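Chapter 7
When the Task Changes Hands

After reading this chapter, students should be able to:
explain the difference between automating a task and automating a job;
describe how the skills of experienced workers are recorded and passed to a machine;
identify the effects of automation on pace, training, and pay grade;
discuss the duties of an employer before new equipment is brought in.

7.1 Opening Case: The Ledow Tableware Service

Ledow supplies plates, bowls, and serving dishes to hotels and event halls. On a busy day its Grumley depot handles over 1,000 plates, each of which must be turned, checked on both sides, and placed with others of its kind. In June 2023 the company announced that part of this handling would be assigned to robotic arms supplied by Ichikawa. The announcement covered 116 employees. It stated that no position would be removed during the first year, and that the work of several positions would be rewritten.

Turning a plate is a small act, and employees at the depot had never been asked to describe it. A plate that lies face down offers little to hold. The fingers must find the rim, lift it slightly, and pass beneath it before the weight can be taken. Glazes differ in how much they slip, and a wide, shallow plate behaves differently from a narrow one with a deep wall.
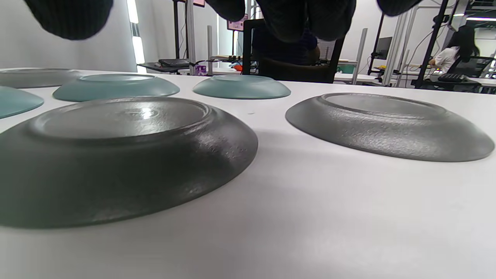 Knowledge of this sort is called tacit knowledge. It is held in the hands and in habit, and it seldom appears in a job description or a training manual. Before a machine can take over such a task, the knowledge must be drawn out in some form that the machine can use. Employers often treat this stage as a technical matter for engineers. It is also a matter of labor relations, for the employees who take part are giving the firm something it did not have before.

At Ledow, participation was arranged by the personnel office. Time spent on recorded handling was paid at the normal hourly rate. The agreement was silent on whether the records could later be used at other sites, and this omission became the main point of dispute when the parties met again in September.

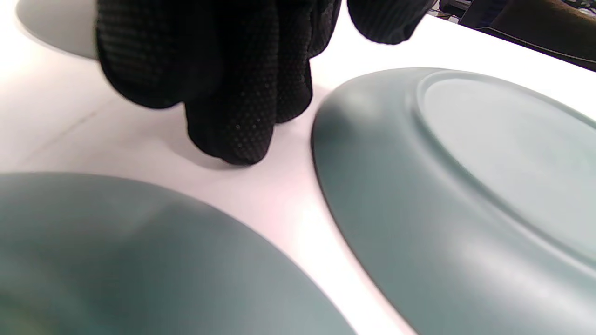
Yến Ngô told the meeting that she had no objection to the arms themselves, but that she wanted it written down who could use the records of her work and for how long. She added that a grade based on handling speed would mean very little once the handling was done by something else.

Her second remark raises the question of job grading, which is treated in Section 7.4. Under the grading plan then in force, a handler moved up one grade after reaching a rate of 200 plates per hour. With the arms in place, the same employee would spend most of a shift watching for faults, clearing stoppages, and deciding on doubtful pieces. These duties call for judgment and steady attention, and the old plan gave no credit for either. 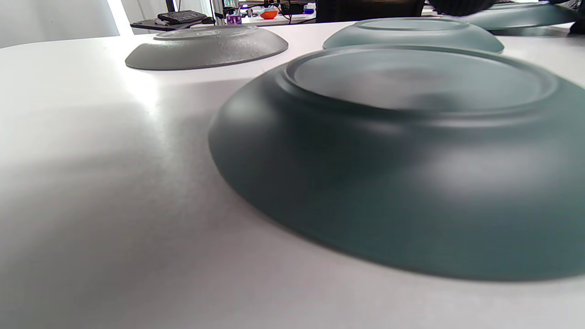 The company engaged Foseo, a consulting firm, to review the plan. Its report proposed 2 new grades, one for inspection and one for cell operation, with training offered during paid hours. It also advised that handlers continue to spend part of each week on manual work, so that the depot could keep running when an arm was out of service.

Key terms: tacit knowledge; task analysis; job grading; cell operation; consultation.

The next section sets out the method of task analysis and applies it to the handling line at Grumley.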